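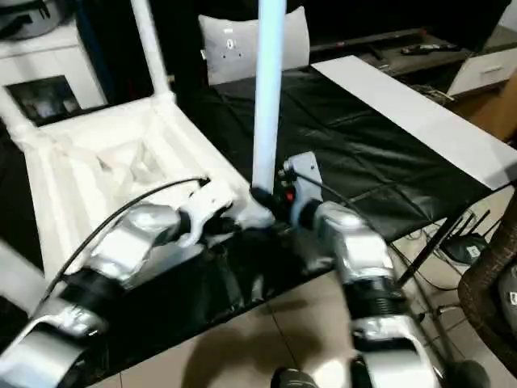 Cadi Lewis
Haddad Laboratory for Domestic Objects, Birnivine

3.2 Light tubular furniture

The white tubular frames were the hardest items to place in our scheme. A rail, a post and a hanging fabric panel can be read as one object or as several, and the coders in Rerura split on this more often than on anything else. We settled on one entry per frame, with the fabric noted as a part. 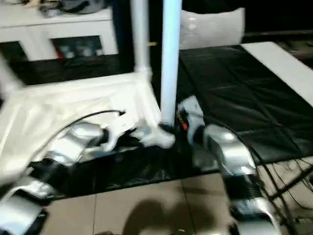 Upright poles were entered separately, even where they stood close to a frame. Long flat boards were treated the same way – by shape, with use left blank. Trays and other moulded pieces went under a third heading, in which raised borders and stepped recesses were recorded (Figure 3).
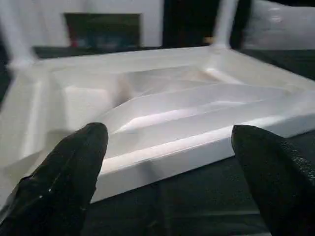
Figure 3. White moulded piece with recessed interior, on a dark surface.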